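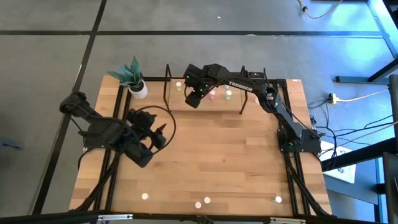

27 fev. 2025 — bancada de dois braços, tarefa da prateleira

Sessão de teleoperação para a tarefa "frascos", pedida pela Wellora. Objetivo do dia: fechar o procedimento de demonstração antes de começar a gravar em volume. A meta do lote é de 300 episódios válidos até maio.

**Definição da tarefa**

O braço direito pega um frasco na prateleira e leva até o meio da mesa. O esquerdo recebe, e o frasco termina em pé sobre um dos discos brancos da borda da frente. O episódio acaba com os dois braços de volta à posição de repouso. Pegar e soltar valem uma vez só: se o frasco tombar na entrega, descarta o episódio e recomeça do zero.

A instrução em texto fica gravada junto com o episódio e tem de nomear a cor ("coloque o frasco rosa no disco da esquerda"). Os dois discos do centro estão perto demais um do outro para "disco do meio" servir de instrução. Por enquanto só usamos o da esquerda e o da direita como destino. Decidir depois se afastamos os do centro ou se tiramos um.

**O que foi feito**

- Zerei os braços líderes e conferi a correspondência com os seguidores, junta por junta. O punho esquerdo tinha um desvio pequeno, corrigido no arquivo de calibração.
- 16 demonstrações de treino, sem contar para o lote. Descartei cinco: três por queda na entrega, duas por toque do antebraço direito na lateral da prateleira.
- Refiz a trajetória de aproximação. Entrar por cima, com a garra apontada para baixo, e só fechar depois de parar. Vindo de lado, a garra empurra o frasco vizinho.
- Baixei a velocidade máxima do seguidor direito. A gravação ficou mais lenta, mas some aquele tranco quando o operador corrige a mão no último momento.

**Observações**

O frasco amarelo é o mais fácil de demonstrar, por ficar na ponta esquerda da prateleira. O verde de tampa branca é mais chato: o operador fica com o antebraço do robô na frente e acaba se guiando pela tela. Nos primeiros episódios dá para ver a hesitação na curva do punho, um vaivém de vários passos antes de fechar. Se isso for para o treino, a política vai aprender a hesitar também. Melhor repetir o movimento até sair limpo e gravar depois.

O cabo do punho esquerdo faz um arco grande em volta da garra. Nas rotações de treino não prendeu em nada, mas convém limitar o giro por software e conferir o arco no começo de cada sessão.

A planta fica onde está, no canto de trás. Entra como objeto de distração e não deve ser movida entre episódios do mesmo bloco. Entre blocos, pode.

**Dados**

O conjunto antigo da Bretden tem 3.948 episódios, quase todos de um braço só. Passei o filtro de duração e sobraram 3.000. Servem para o pré-treino do braço direito. Para a entrega entre braços não ajudam, e aí dependemos do que gravarmos nesta bancada.

O script de conversão da Pruten ainda troca a ordem das garras na exportação (direita antes da esquerda). Contornei com um remapeamento na leitura. Quem rodar a versão velha vai ver os braços espelhados no visualizador — não é problema de calibração, não mexer nos zeros.

**Pendências**

- [ ] Fixar o limite de giro do punho esquerdo
- [ ] Marcar a posição dos frascos para a reposição entre episódios
- [ ] Mandar à Lachance o desenho das pontas de dedo com borracha
- [ ] Escrever a regra de descarte no README, com as mesmas palavras usadas aqui
- [ ] Gravar o primeiro bloco só com amarelo e rosa, treinar uma política pequena e olhar o resultado antes de incluir os verdes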